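Clamp for a slotted extrusion top: 8 in too much?
Workshop Fixtures > Clamping and Workholding

Kinia_49
Bench top is slatted aluminum, with a long marble-print mat over the middle. I need to hold a wood fence at the edge for gluing. Bought a C-clamp from Lavoie, listed as 8 inch opening. Concerned about point load on the slats and about the screw fouling the stretcher underneath.

slatrat
Screw length matters more than the listed opening.

Kinia_49
Black C frame, silver screw, T-handle. Set down on the mat for now. 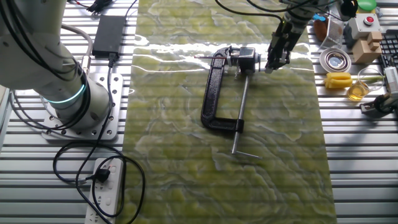
Reply 4
slatrat
Long screw. With thin stock most of it will hang below the bench, so measure down to the stretcher first. Put a steel or hardwood pad under the lower jaw, wide enough to bridge two slats.

fledham_tools
Disagree on the C-clamp altogether. Use T-slot nuts and a hold-down if the profile accepts them. Erkent sells a set for 7 dollars.

slatrat
A hold-down marks softwood the same as a C-clamp does, and it needs a free slot. The mat covers those.

fledham_tools
Then trim the mat. Clamping through it is poor practice in any case. Soft layers creep and the joint loosens.

Kinia_49
Not trimming it. I can fold the end back 300 mm and clamp on bare metal.

slatrat
That works. Retighten once after ten minutes, by hand only. No pipe on the T-handle.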